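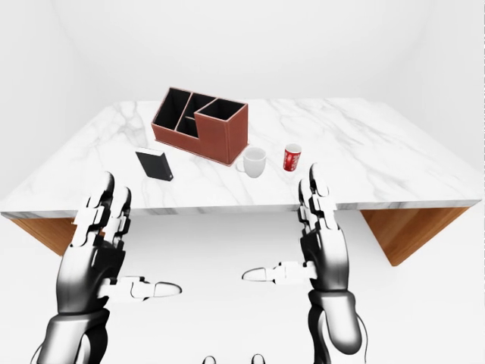

List archive Prev by thread Next by thread Index Subscribe Help

Subject: Re: [furirora-paper] Going paperless at home – has anyone kept it up?
Date: 28 March 2025

On the list last week, a member in Lurnness wrote:

> I finished scanning the lot over the summer. Four filing drawers, down
> to one drawer of originals I'm legally obliged to keep. I honestly can't
> see why anyone still has a filing cabinet. It took me a few weekends, the
> software reads the text and names the files for you, and now I can find
> any bill I've ever paid in five seconds. The cabinet went on the nature
> strip and was gone by lunch. If you're still on the fence, just start.
> You don't need a system. Search IS the system.

I've let this sit for a few days so I wouldn't be grumpy about it. I'm going to be a bit grumpy about it anyway.

I did the same thing, only longer ago, and I kept notes. I scanned 3,702 pages over one winter, starting in June. I was every bit as pleased with myself as you are now. What follows is what I've got to show for it.

First, the "few weekends". I don't doubt yours took a few weekends, if you fed everything through in one go and didn't look at it. Mine took longer because I checked. Staples, mostly. Also receipts printed on that shiny paper that fades to nothing, so that I have a very faithful scan of a blank strip which used to be proof I'd bought a hot water system. The feeder on my scanner pulled two sheets at once often enough that I stopped trusting the page count, went back over the first month's work and found 58 pages that had never been captured. One was the second page of my building insurance, the page with the exclusions on it. By then I'd shredded about half of the paper, so I have no idea what else went missing in the half I couldn't check.

So my first question to you is whether you compared anything before the drawers were emptied. A sample would do. Pull out 20 things you remember owning on paper and see if all of each one is there, front and back. Backs are where it goes wrong. My scanner had a setting for skipping blank backs and it had its own opinion of what blank was. Pencil counted as blank.

Second, "search is the system". I believed this too. It works beautifully for things with a company's name printed on them in a clean typeface. It is no good at all for anything handwritten, and it's no good when you can't remember the word. I spent most of an evening looking for the agreement over the shared fence with the neighbours in Prulcombe. I tried fence, fencing, boundary, neighbour, palings and quote. The document calls it a "dividing structure" from start to finish. In the old cabinet it would have been in the folder marked HOUSE, behind the rates, and I'd have had it out before the kettle boiled.

I know the answer to that one is tags. Somebody always says tags. I tagged for a while. I now have documents tagged "car", "cars", "vehicle" and "rego", and I'd like to meet the person who doesn't.

Third, the automatic file names. Please open your folder, sort it by name and read down the list. In mine, 455 files were named after the slogan on the letterhead, because that was the biggest print on the page. I had an entire year of water bills called "Every drop counts" with a number after it.

Fourth, and this is the part I'd really like people on the list to think over before they put the cabinet out on the nature strip, is what you're relying on. My scans were in a program from Lambrechts. It was good software and I paid for it gladly. Then it went to a yearly fee, and the free version after that was limited to 3,000 pages, which you'll notice is fewer than I had. Nothing was deleted, I'll give them that. But everything over the limit could be looked at and not exported until I paid up. I paid, got it all out as plain PDFs and cancelled. The tags didn't come with them. Nor did the dates, apart from the date of the export, so according to my computer every piece of paper I've ever received arrived on the same afternoon.

A steel cabinet has never asked me for a yearly fee.

I'm not against scanning. I still do it, for a short list of things: passports and birth certificates, the insurance (all of it, both sides), anything on fading paper, the kids' vaccination records, and the receipt for anything with a warranty longer than a year. I do those the day they come in, name them by hand with the year first, and put them in an ordinary folder that gets copied to a second drive. It takes a couple of minutes a week. The rest goes in the cabinet, and once a year the stuff that's past its date comes out and gets shredded. I haven't lost anything since I went back to this. That may be luck, and I wouldn't claim it proves much.

What I'm sceptical about is the scanning of everything, all at once, as a sort of clean-up project. Most of what I scanned I have never opened again. Phone bills from two phones ago. The manual for a bread maker I no longer had. If I'd spent the same hours going through the drawers and throwing things away, I'd have finished sooner and had less to look after at the end. It felt like getting organised, and mostly it was moving a mess from one place to another – a place where I couldn't see how big it was.

You said you can find any bill you've ever paid in five seconds. How many have you needed to find so far? I'm asking seriously. In the year after I finished I went looking for something nine times. Four of those I found quickly, three took a good deal longer than the drawer would have, and two I never found. Those last two might have been lost on paper as well, so count them however you like.

A few practical questions for anyone else who has done this and stuck with it past the first year:

- Did you ever have to prove something with a scan, to a bank or the tax office, and was it accepted? I've had one yes and one "we'd need to see the original", and I couldn't tell you what the difference was.

- Has anyone moved from one program to another and kept their tags? Which two programs?

- What does your partner do when they need a document and you're not home? Mine rings me. She never had to ring me about the cabinet.

- Is anybody's second copy kept somewhere other than the same desk as the first? Mine wasn't until recently, and I suspect I had company.

I'd be glad to hear from people who've been at it for three years or more, including anyone it has gone well for. We get a post like the one above every few months, always from someone who has just finished, and I don't recall seeing one of them come back to tell us how it held up. If you're willing to post again this time next year I'll read it with interest, and if you still can't see why anyone has a filing cabinet I'll say so on the list.

In the meantime, if the drawer of originals is getting full, there's a two-drawer cabinet at the tip shop in Prulcombe. Grey, one key, bottom runner sticks a bit. It was still there when I went past yesterday.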